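Storing gray caps and folded cloths without a closet

Esine Home Help > Tidying and storage > Clothes and fabric
Viewed 567 times

Prasert Nilsuwan
posted in May 2023

Hello everybody. I have a question which is maybe simple for you, but I am thinking about it for a long time already.

I have many baseball caps, all of them gray or nearly gray. I like this color and when I find a good cap I buy the same kind again. I have also gray cloths that I use for cleaning and for drying my hands. In my workplace we have no closet, only tables and some shelves, so everything soft is landing on the table. Every evening I put the caps in one pile and every morning the pile is on its side, and I cannot find the one that I want.

I tried a cardboard box from the supermarket. The caps were pressed together and the front of my best one got a line in the middle that does not go away. Then I bought a bigger box, but I have to take out everything when I want the cap on the bottom.

So I ask two things. First, how do you keep soft cotton caps so they stay round and I can see which is which? Second, can I put the cloths in the same container with the caps, or is this a bad idea? I don't want to put hooks in the wall because the wall belongs to the landlord.

Thank you for your patience with my English.

3 replies, sorted by oldest

Golar
131 helpful votes

Hello Prasert, I had the same trouble with my caps, and I will write how I do it now. English is my second language too, so please ask if some part is not clear.

Put all the caps out first

Take every cap out of the box and put them on a table with good light. Gray is difficult because in a dark corner they all look the same, but next to each other you see that one is charcoal, one has some blue in it and one is only faded. Leave a clear container near your hand while you do it.
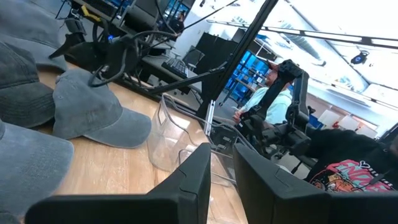 Shape the cap before it goes in

Push the crown up from inside with your hand, so that it stands like a small dome. For washed cotton this is enough, you don't need paper inside. If there is a line in the front, make it a little wet with a clean cloth, push it out and let it dry over a bowl turned upside down. My line needed two tries. If the line is from a bent plastic piece behind the fabric, I am sorry, I did not find a solution for that.

Stack them in a row

Put the first cap in the container with the bill to you. The next one goes over the back of the first, like spoons. Do not fold the back of the crown inside, many people do this in the shops but after some months it stays flat. I put 5 in one row and then I start another container. The darkest goes at the back and the lightest in front, and I put them back in the same order.

The container should be a bit wider than the bill. Please measure the bill from side to side with the cap lying normally, I measured only the crown and had to go back to the store.

Keep the cloths separate

I would not mix them. A cloth for cleaning has dust and sometimes oil, and your cap goes on your head. Give the cloths their own clear bin and fold each one before it goes in. Fold it in half, in half again, and press it with your flat hand from the middle to the outside. If you don't press, it becomes a lump and takes double the space. Soft thick fabric never lies perfectly flat, so do not lose your morning with it. Two folded ones can lie side by side on the table while you make the next, and if you have a plant standing there, move it to the corner first, especially one with needles. Fabric catches on them very easily. 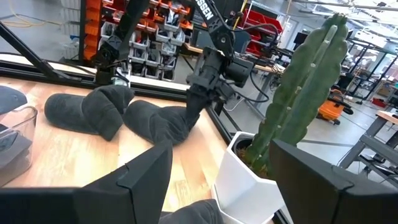

Where to put the containers

On the lowest shelf that you can see into without bending. If you have no free shelf, the back of the table is fine, but then put the lids on because of dust. I leave the lids off in summer and nothing bad happened so far.

I hope it helps you. Write please how it goes.

Clelteo
9 helpful votes

just buy a hanging organizer, the fabric kind with pockets. goes over the door, no hooks in the wall. done

Arnel Mercado
38 helpful votes

Golar explained it well, so I add only some small things.

The over-the-door organizer from the other reply works if your door has space on top. My door did not close anymore with it. Also the pockets are usually made for shoes and the bill comes out in front.

If the caps are so similar, sew one or two stitches of colored thread on the inside band. I use red for the ones I wear to work and yellow for the ones I wear outside. It takes a few minutes and you can feel the stitches also with your fingers.

For the cloths, please wash new dark gray ones alone the first time. I washed mine together with a light gray cap and the cap is not light gray now.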